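Laborbuch Greifen, Donnerstag, kurz nach halb fünf

So, bevor ich alles wieder vergesse: Zwischenstand zur Sache mit den weichen Behältern. Simin Rezaei hat mich heute Mittag gefragt, wo wir eigentlich stehen, und ich habe ungefähr fünf Minuten lang herumgedruckst, also schreibe ich es jetzt ordentlich hin (na ja, halbwegs ordentlich).

Die Frage war ja, ob wir die Schließkraft aus dem Bild der Handkamera regeln können, ohne Kraftsensor in den Fingern. Die Idee von Mohammadi fand ich von Anfang an schön: Wenn der Greifer eine Hülse zusammendrückt, wird die Öffnung oben oval, und das sieht die Kamera lange bevor irgendwas knickt. Also Rand verfolgen, Ellipse reinlegen, Achsenverhältnis nehmen, fertig ist der Regler. Auf dem Papier!

In der Praxis hatten wir letzte Woche zwei Probleme. Erstens reflektiert die Folie am Rand wie verrückt, und die Kantensuche springt fröhlich von Glanzlicht zu Glanzlicht. Zweitens wird die Masse beim Zudrücken nach oben geschoben, und dann ist die Kante innen auf einmal woanders als außen. Ich hatte den Verdacht, dass die Ellipse der Masse folgt und gar nicht der Hülse. Simin meinte, das sei Quatsch. Es war kein Quatsch (Kuchen steht noch aus, Simin!!).

Geändert seit der letzten Eintragung:
Kantensuche nur noch außen am Folienrand, der Innenbereich wird maskiert.
Ausreißer fliegen raus, wenn sie zwischen 2 Bildern zu weit springen.
Die Schließgeschwindigkeit habe ich auf 4 mm/s runtergesetzt. Dauert ewig, aber man kann wenigstens zuschauen.
Gralonholm läuft jetzt mit dem neuen Kalibriersatz, den alten bitte NICHT mehr laden.

Zur Masse selbst: möglichst unordentlich einfüllen, mit Graten und Mulden drin. Glatt gestrichen kommt die alte Version noch ganz gut zurecht, das sagt uns also nichts. Schwierig wird es erst, wenn die Oberfläche innen eigene Kanten macht und am Rand höher steht als in der Mitte.
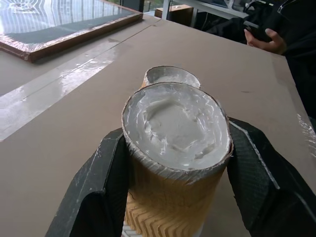 Laborbuch Greifen, Heft 9, Seite 4

Bei so einer Füllung sieht man das ganze Elend auf einmal: weiße Masse mit lauter kleinen Spitzen, ringsum die zerknitterte Folie, die an jeder Falte blinkt, und rechts hängt sie auch noch ein Stück über die Masse. Die alte Version hätte sich da garantiert irgendwas zusammenfantasiert. Dazu steht direkt dahinter gleich die nächste Hülse, mit ebenfalls glänzendem Rand, und man sieht davon nur einen Bogen. Den hat mir die Kantensuche früher gern mit der vorderen Öffnung verschmolzen, was dann eine wunderbar große und völlig falsche Ellipse ergab.

Jetzt zum Ergebnis, und ich freue mich wirklich: Über 400 Griffe gerechnet liefert die maskierte Variante in 9 Fällen keine brauchbare Ellipse. Der Rest läuft sauber durch. Die Ausfälle habe ich mir alle einzeln angeschaut, und fast immer liegt die Nachbarhülse so dicht dran, dass die beiden Folienränder im Bild ineinanderlaufen. Damit kann ich leben, da hilft vermutlich schon ein etwas steilerer Anflug.

Was ich noch nicht verstehe, ist die Drift bei langen Haltezeiten. Das Achsenverhältnis kriecht ganz langsam weg, obwohl die Finger laut Encoder stehen. Gibt die Pappe nach? Oder kriecht die Folie? Mohammadi tippt auf die Pappe, ich eher auf die Folie, weil die Drift bei den unverpackten Hülsen kleiner ausfällt. Müsste man mal mit einem starren Rohr gegenprüfen, dann wäre wenigstens die Auswertung als Ursache raus.

Noch was Praktisches: Die Finger bitte nach jeder Serie abwischen. Das Zeug setzt sich in der Struktur der Fingerflächen fest, und dann stimmt die Reibung nicht mehr mit dem überein, was wir in der Kalibrierung annehmen. Trockener Lappen reicht, solange man es gleich macht. Am nächsten Morgen braucht man eine Bürste und gute Laune.

Offen:
Starres Rohr besorgen, gleicher Durchmesser (Omuson fragen, die hatten im November noch Reste).
Steilerer Anflug, erst mal nur in der Simulation.
Nerthorpe will die Rohdaten haben, Ordnerstruktur vorher aufräumen, so kann man das keinem schicken.
Haltezeit-Versuch über Nacht, wenn Simin mir den Platz überlässt.
Schauen, ob die Maske auch bei halb vollen Hülsen hält, da liegt die Masse tiefer und der Innenrand wirft Schatten.

Die Auswerteskripte liegen im üblichen Verzeichnis, die Version mit der Maske heißt rand_aussen. Wer daran rumschraubt, bitte kurz hier eintragen, sonst suche ich wieder einen halben Tag.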